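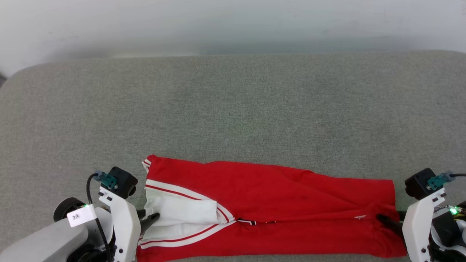

Folding track pants on the sofa

Track pants are slippery, and many people put them in the drawer as a ball. I did the same for years. Then I started to fold them on the seat of the sofa, and now they stay flat until somebody needs them. A padded seat with a bit of texture holds the fabric better than a polished table, where the legs slide away from you while you work.

Before you start

Empty the pockets and close the zips, if there are any. Pull the drawstring so both ends have the same length and tuck them inside the waist. Shake the pants once, holding them by the waistband.

The folding

1. Lay the pants down with the waist to your left. If you are left-handed, do it the other way round.
2. Put one leg on top of the other, so that the side stripes lie on the outside. Stripes are a good guide: when the two edges meet, the legs are straight.
3. Hold the waist with one hand and the bottom of the legs with the other, and pull gently. Small diagonal wrinkles go away with the flat hand. You don't need the iron.
4. If the lining comes out at the waist, push it back with two fingers. A white lining gets grey quickly when it rubs on other clothes.
5. Fold the legs up to the waist, then fold once more. For a narrow drawer you can fold in three.

About printed logos

Try to keep the fold away from a printed logo. On my son's old pair the print broke exactly on the line, after one winter in the cupboard. An embroidered one doesn't mind.

Red with white

Red pants with white trim I wash alone the first two times, in cold water, inside out. Then they can go with the dark clothes. Don't leave them wet in the machine overnight, the red can go into the white stripe and it is very difficult to take out. Dry them in the shade, hanging from the waist.

Where to keep them

I stand the folded pants in the drawer like books, with the last fold up. In November I bring the thick ones to the front and the thin ones go to the back. Pants for training tomorrow stay on the arm of the sofa, otherwise we look for them at seven in the morning.

Natanael Vieira
11 Feb 2026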